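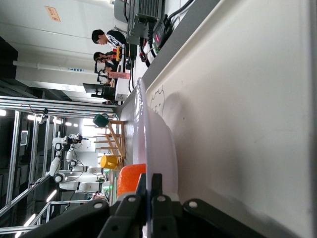

Quick one before work. Dishwasher died Monday, so it's all by hand untill the part comes, and the shop says three weeks. Three!! Old Kinnunen, came with the apartment. Not mad exactly.

Weird thing is I kind of like it. Radio on, window open, four plates, done. Used to leave stuff sitting in the machine for days.

Only gripe is my hands - so dry. Tried the Ivoline cream, two nights now, smells like a dentist but it does help. Gloves next maybe.

Anyway bus in ten. Soup recipie tomorow if I get to it.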